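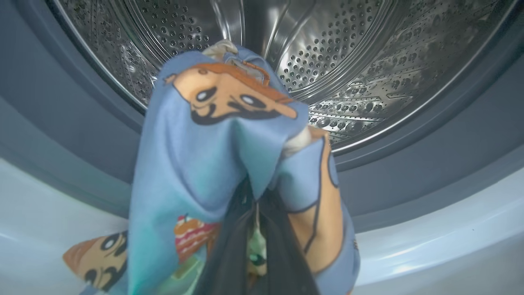 The loading and unloading cells on the Grundau line have changed where our attendants spend their shift, and the staffing sheet has not caught up. Under the old sheet one person covers five front loaders, sorting, loading and folding. With an arm at the drum, the handling is slower per item and the attendant's work moves to both ends of it. Seals are a good case. With a printed cotton piece pinched into a bundle in the fingers, the lower folds still lie over the gray lip of the door gasket, and a door must not be closed on fabric in that position. Somebody has to own that check. At present the sheet assigns it to no role.

On Fri 11 January, Tymofii Tkachenko wrote:

> We have run the Stistness site with two arm cells since
> November. Logged interventions to date: 1,132. Most are
> gasket or door events, the rest are double picks. My
> proposal is to drop the loader position on nights and
> have the folding table respond to alarms. Does anyone
> see a reason against?

Yes, three points.

1. Response distance. The folding table at Stistness is on the far side of the dryers. Whoever answers a door alarm leaves a half-folded stack, walks over, clears the fabric, resets the cell and walks back. Your log records the reset and omits the walk. Please add a field for time away from station before the position is dropped.

2. Grade. Clearing a cell requires the lockout card. Folding staff are not carded and are paid one grade below loaders. If they are to answer alarms, they need the Kaltuvo course and the grade that goes with it. Kuzmenko made this change on paper first and trained afterward, and had people standing at a stopped cell waiting for the day lead.

3. Physical load. Bending at the drum is lower, and the loaders here say so without being asked. Reaching into the opening to free a caught item is a different movement, done at arm's length and often in a hurry. The ergonomics sheet covers lifting only.

On double picks: does your log separate two items from one item folded back on itself? Ours did not until we added a code, and the attendants had been entering both under "other". The two need different handling at the table.

I would keep the night loader until 80 percent of the folding staff hold the card, then review. If you can export the log by shift, I will run it against ours and post the table to the list.

Grundau plant, process group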